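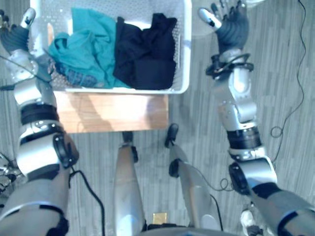 Visita al archivo y a la casa del cabildo de Mofokeng

El 9 de diciembre fuimos once personas del seminario de historia regional a la casa del cabildo de Mofokeng, que abre al público una vez al año la planta alta y el depósito documental. El resto del tiempo solo se ve el patio. La inscripción es gratuita, pero hay que hacerla en septiembre y las plazas se agotan en pocos días.

Salimos temprano desde Clandier en el autobús de línea. Son 66 kilómetros y el trayecto se hace largo por las paradas en los pueblos. La casa queda a dos cuadras de la terminal, detrás de la iglesia, con la entrada por la calle lateral. La puerta principal lleva tiempo cerrada por las obras del pórtico.

Nos recibió Rigoberto Cuervo, archivero del lugar, que guió la primera parte. Empezó por el patio y explicó la distribución original: las dos piezas de la izquierda eran el calabozo y el cuarto del alguacil, las de la derecha servían para guardar los pesos y medidas del mercado. La sala capitular estaba arriba. Se sube por una escalera de piedra bastante gastada, con una baranda moderna que se agradece.

La sala es más pequeña de lo que uno imagina al leer las actas. Caben dieciocho sillas apretadas y una mesa. Cuervo insistió en ese punto, porque en varias historias locales se habla de un cabildo abierto con más de cien vecinos reunidos «en la sala». No entraban. Según él, los vecinos estuvieron en el patio y en la galería, y el escribano bajaba y subía para recoger los votos. En el acta hay dos firmas repetidas y una tachadura que podrían venir de ese ir y venir.

El tema central de la visita era la respuesta que dio el pueblo a la circular de la junta de la capital, cuando se pidió a las ciudades del interior que la reconocieran y enviaran un diputado. El cabildo de Mofokeng tardó cinco semanas en contestar. Primero acusó recibo, después pidió copia del poder con que actuaba la junta, y al final la reconoció «por ahora y mientras otra cosa no se disponga». La fórmula ha dado pie a lecturas opuestas. Unos ven en ella cautela ante la llegada de tropas y otros una reserva jurídica seria, propia de gente que sabía de leyes.

En una vitrina está el borrador de esa respuesta, junto a la versión final. Merece la pena comparar los dos textos con calma. En el borrador falta el «por ahora» y sobra un párrafo entero sobre el comercio de mulas, que al parecer se suprimió en la última sesión. Las fichas traen la transcripción completa, con la ortografía original, y un plano del camino que siguió el correo.

Después pasamos al depósito, en dos turnos. El fondo del cabildo tiene 956 legajos, de los cuales 340 están descritos pieza por pieza. Los demás solo figuran en un inventario antiguo, muy sumario, con entradas como «papeles varios de justicia». Keabetswe Mahlangu está a cargo de la descripción y nos enseñó cómo trabaja. Cada legajo se abre, se folia a lápiz, se limpia con brocha y se pasa a carpetas nuevas. En los que tuvieron humedad se separan las hojas una por una y eso puede llevar semanas.

Se pudo ver un libro de propios con las cuentas del año del reconocimiento. Hay un gasto de 2340 reales para alojar y alimentar a la partida que venía de la capital, una suma muy alta para una villa de ese tamaño. En la misma página se anota que se suspendió el arreglo del puente. Mahlangu cree que ese libro explica mejor que las actas por qué el entusiasmo duró tan poco. Yo no iría tan lejos con una sola cuenta, pero el dato está ahí y no lo había visto citado.

A media mañana hubo una pausa en la galería. Café, agua y unas galletas secas. Aproveché para preguntar por la correspondencia del diputado electo, que no llegó a incorporarse. Las cartas las tenía la familia Motau y se depositaron en copia. Los originales siguen en manos particulares. La copia se consulta en sala con petición previa, y las fotografías están permitidas sin flash.

La última parte fue una charla de Italo Sorrentino sobre los pueblos que se negaron a reconocer a la junta. Habló cuarenta minutos, sin proyector, con un mapa colgado en la pared. Su argumento es que la negativa se ha contado siempre desde la capital, como una rebeldía contra un gobierno ya establecido, cuando en aquellos meses no estaba claro quién mandaba ni en nombre de quién. Todos los bandos juraban por el mismo rey. Nobuhle Le Roux le discutió desde el público la cronología de las dos primeras expediciones – con razón, me parece – y Sorrentino admitió que en su mapa una de las fechas estaba corrida un mes.

Algunas cosas prácticas para quien quiera ir el próximo año:

No hay ascensor. La planta alta y el depósito quedan fuera del alcance de quien no pueda subir la escalera, y la charla también se dio arriba.

Las mochilas se dejan en la entrada. En el depósito solo se admite lápiz.

El catálogo del fondo, editado por Kellura, se vende en la portería y solo se puede pagar en efectivo. Incluye los 340 legajos descritos y un índice de personas. El índice de lugares saldrá en el segundo tomo.

Para comer hay un par de sitios en la plaza. Cierran la cocina pronto, nosotros llegamos justos.

El autobús de vuelta sale a media tarde y el siguiente ya es de noche. Karabo Dlamini se quedó para terminar de copiar el borrador de la respuesta y lo pasará al resto del seminario cuando tenga cotejadas las abreviaturas.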